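Trirkow Building, 2nd Floor: Monthly Fire and Electrical Check
Date: Sep 14, 2019
Checked by: Dušan Ševčík
Copy to: Crisóforo Cárdenas

1. Exit doors and corridor
East exit: opens fully, closes by itself. OK
West exit: opens, but the closer is weak and the door stays open the width of a hand. NOT OK
Comment: I wrote the same thing in March. Please order the new closer now, the old one can not be adjusted more.

2. Emergency lights
Corridor: OK
Stairs: one lamp is dark after the test button. NOT OK
Comment: The battery is the original one. I have put a yellow label on it.

3. Extinguishers
Pressure in green area: OK, all
Seal and pin: OK
Comment: The unit by room 315 hangs too high for a shorter person. Please lower the hook.

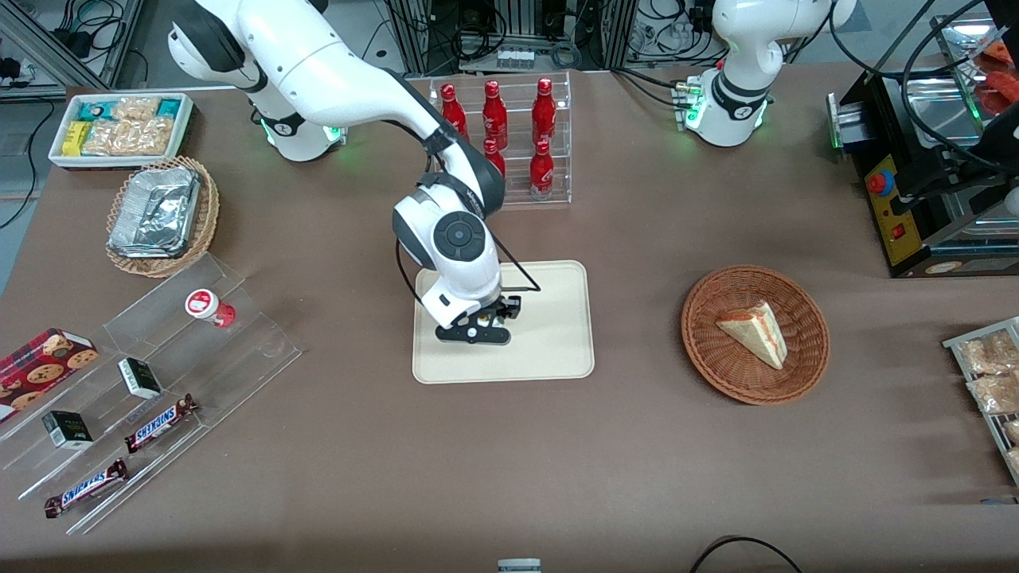
4. Sockets and extension cords
Covers whole, no burn marks: OK
No cord connected into another cord: NOT OK, room 28
Comment: The heater from Zelero was on the second cord. I unplugged it and left a note. A heater goes directly in the wall socket, always.

5. Electrical panel
Free space in front: OK
Labels readable: partly
Comment: Breakers 2 and 3 have the labels exchanged. I tested both with Crisóforo and we wrote the correct names with pencil. Nudard should make the printed ones when they come for the yearly service.

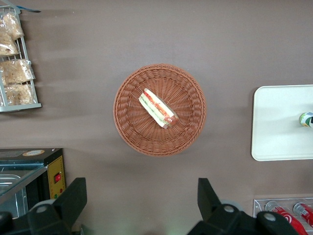 6. Smoke detectors
Test sound heard in every room: OK
Dust on the cover: yes, in the copy room
Comment: I cleaned it with a soft brush. It sounded normally after.

7. Stairs
Handrail fixed: OK
Nothing stored under the stairs: NOT OK
Comment: Empty cartons from the Taşdemir delivery. They must go out before the next check.

Open points for Crisóforo: west door closer, stair lamp battery, cartons. I will look at these again when the parts are here.

Signed: D. Ševčík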